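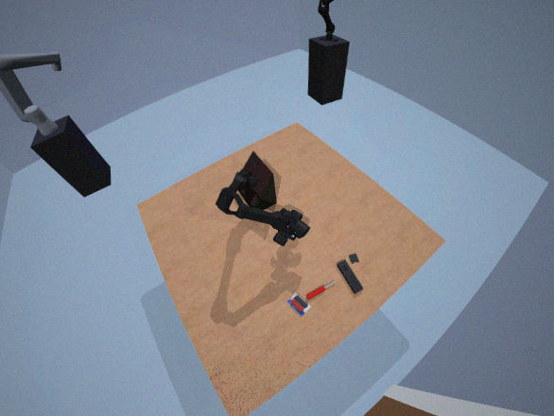

第7巻第2号 258頁

4. 寄付額は「参加の効果」を示しているか

4.1 先行する主張とその弱点

美術サークルによるチャリティ展が地域の寄付を増やすという主張は、主催者の報告書に繰り返し現れ、近年は学術論文でもそのまま引用されることが多い。なかでもCostiganの報告は、会員が作品を持ち寄る形式の展覧会では来場者が「作り手の顔が見える」ために財布を開くのだと述べ、スカローラ(Skallora)での展覧会をその代表例に挙げている。筆者はこの説明に懐疑的である。顔が見えることと財布を開くことの間に何があるのか、報告は一度も測っていない。

まず比較の相手がない。スカローラの展覧会は12月に開かれた。12月はもともと寄付の集まりやすい月であり、同じ会場で展示をせずに募金箱だけを置いた場合にいくら集まったかは分からない。前年の同月には改修工事で会場が閉まっていたため、前年比という簡便な手段も使えない。にもかかわらず、報告の要旨には「増加」の語が見える。何に対する増加であるかは本文のどこにも書かれていない。

次に、寄付者と購入者の区別が曖昧である。作品を買った人の支払いは全額が寄付として計上されているが、額縁代や会場費を誰が負担したのかは記載されていない。会員自身が額縁を用意し、会員の家族が作品を買ったのであれば、資金はサークルの内側を一周して外へ出たにすぎず、地域から新たに引き出されたとは言いにくい。Bondarchukはこの点を早くから指摘していたが、後続の研究で取り上げられた形跡は乏しい。

4.2 申込と入金の差

オンライン寄付の窓口となったGiveoの記録には、会期中に300件の申込が残っている。主催者の発表はこの数字に基づく。しかし入金まで確認できたのは258件であり、残りは期限切れとして処理された。差そのものは珍しいものではない。問題は、発表された総額が申込時の金額を合算したものだったことである。訂正は会報の末尾に小さく載ったが、地元紙の記事は直されておらず、以後の文献は記事のほうを引いている。

筆者は主催者に悪意があったとは考えない。会期が終われば会計の担当者も次の展覧会の準備に追われる。ただ、善意で作られた数字であっても、論文に引かれれば証拠として扱われる。引用する側が原資料に当たらなかった責任は、主催者の責任とは別に問われるべきであろう。

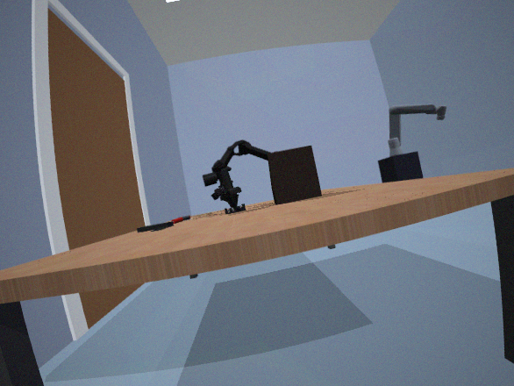 デレル(Delel)、2026年2月8日

図2 木の台の上の黒いロボットアーム(シミュレーション画像)

4.3 聞き取りから分かること、分からないこと

Costiganは寄付の動機についても聞き取りを行い、多くの回答者が「会員の絵に心を動かされた」と答えたとする。この種の回答をどこまで信じてよいか。質問は会場の出口で、出品した会員が同席する場で行われている。その状況で「絵には特に興味がなかったが、知人に頼まれた」と答えられる人は多くないはずである。質問票の文面も誘導的で、作品の印象を尋ねた直後に寄付の理由を尋ねる並びになっている。順序を入れ替えた版は作られていない。

アブー・ゼイド(Abou Zeid)画廊での追試は、この欠点をある程度まで補っている。聞き取りは会期後に電話で行われ、出品者は立ち会わなかった。回答は目に見えて散らばり、作品に触れない者、寄付先の施設に身内が世話になったと述べる者、寄付したこと自体を覚えていない者が含まれていた。もっとも、電話に応じた人だけの回答であり、これをもって先の主張が覆ったとするのも行き過ぎである。追試の報告者が「反証」と書いているのは、筆者には勇み足に見える。

4.4 共同制作の扱い

一枚の大作を会員が分担して描く形式については、個別の出品よりも寄付を集めるという見方が関係者の間で根強い。根拠とされるのは二つの展覧会の比較である。ところが両者は会場も入場料も異なり、片方には地元合唱団の演奏が付いていた。演奏を目当てに来た人がどれほどいたかは調べられていない。分担制作の効果と呼ばれているものに、演奏の効果が混じっていないと言い切るのは難しい。

また、分担制作では完成品が一点しか残らず、競りにかけるか寄贈するかで計上の仕方が大きく変わる。寄贈した場合に評価額を寄付額へ加えている例があり、その評価を行ったのは当のサークルであった。以下の分析では、評価額による計上をすべて除外し、入金の確認できた金額のみを用いる。この処理によって標本は小さくなるが、確かめようのない金額を残したまま検定を行うことに筆者は意味を認めない。除外した事例の一覧と除外の理由は付録に示した。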